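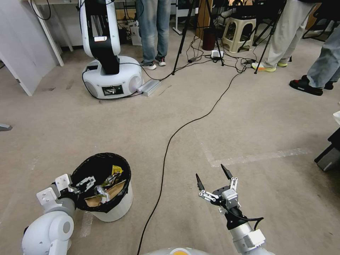 Head camera view from our setup, left gripper at the bin, right gripper open.

Tidying policy reaches for the bin well but the idle arm drifts. Is it my demonstrations?

Posted by Sulastri Raju, 31/10/2025

Hello all, first time posting although I have been reading here for ages, and I hope I have put this in the right place. I'm working on a two-armed mobile robot that picks litter up off the floor and puts it in a bin. The policy is trained by imitation, so everything it knows comes from people driving the arms by hand and the robot learning to copy them. We have 584 demonstrations so far. The input is the head camera plus the joint positions of both arms, and the output is a short chunk of movements for the two arms together.

The good news is that the arm doing the work has come on beautifully. It gets its gripper over the rim of the bin and lets go in a sensible spot far more often than it did in May, and I was very pleased with it. The trouble is the other arm. In nearly every demonstration only one arm has a job to do, and the second one should simply wait. When the policy runs, the waiting arm wanders. It creeps towards the middle, opens and shuts its gripper, and once in a while it dips as if it had seen something on the floor. There is tape on our floor as well as a long black cable, and I have begun to wonder whether it thinks they are litter.

I am following the recipe in the Kundier write-up fairly closely, and their result (they trained on 4,000 demonstrations) doesn't mention this at all. I've tried lowering the learning rate and training for longer, and neither made any difference I could measure. Should I be collecting more data, or is there something wrong with the data I have? I would dearly like not to throw it all away, as Fiachra Kinsella and I drove most of it ourselves and our shoulders still remember!

Diarmuid Brophy

Welcome, Sulastri, and thank you for writing it up so clearly. I had very nearly the same trouble on the Clolell project and I don't think you need to throw anything away.

Have a look at what the idle arm does in your recordings before you look at anything else. When people drive two arms and only one is busy, the hand holding the other control is hardly ever still. It sags, it fidgets, and people squeeze the trigger while they are thinking. The policy copies all of that faithfully – it has no way of knowing which movements you meant. Plot the joint positions of the idle arm over time for a handful of demonstrations, some of yours and some of Fiachra's. I would be surprised if they came out as flat lines.

What we did was go through the recordings and label, for each stretch, which arm was working. For the arm that wasn't, we replaced the recorded movement with "stay where you are". We had 1,915 demonstrations and it took a good long while, but most of it can be done with a simple rule. If the arm moves slowly and never gets near an object, call it idle, then check the doubtful ones by eye. After retraining, the wandering had all but gone. We did keep a short stretch of real movement just before the arm began its job, otherwise it became reluctant to start at all, and that cost us a fortnight to work out.

On the tape and the cable, you can test that quite cheaply. Do 11 runs with the floor as it is, then lift the tape, move the cable out of view and do the same number again with the bin and the litter in the same places. If the dipping stops, your camera input is to blame for that part of it. If it carries on, I'd go back to the recordings. It's a small number of runs, so only trust a big difference.

Áine Hanrahan

More data. It always wants more data.

Eoin Cullinane

I agree with Diarmuid about the labelling, and I'd add one thing about the camera. Your head view takes in a good deal of the room behind the work area, with people's legs and tripods and another robot along the top. If those change from one day to the next, the policy may be picking up on them. We had one at Toledo that behaved differently depending on who was standing at the back, and I spent far too long blaming the gripper.

Two things helped. We cropped the top of the picture before it went into the network, which you can do to your existing recordings without driving a single new one. We also shifted the crop a little at random during training. Do check you aren't cropping off litter that lies further away, or the robot will stop going for it.

I would change one thing at a time, though. Relabel first and measure, then crop and measure again. If you do both together and it gets better, you'll be very happy and none the wiser when you come to write up the method. The Flekport evaluation sheet has a separate column for unwanted movement in the second arm, and it's worth copying even if you use nothing else from it. Success rate alone will hide this sort of problem, as the litter still ends up in the bin.

Do come back and tell us what the plots look like.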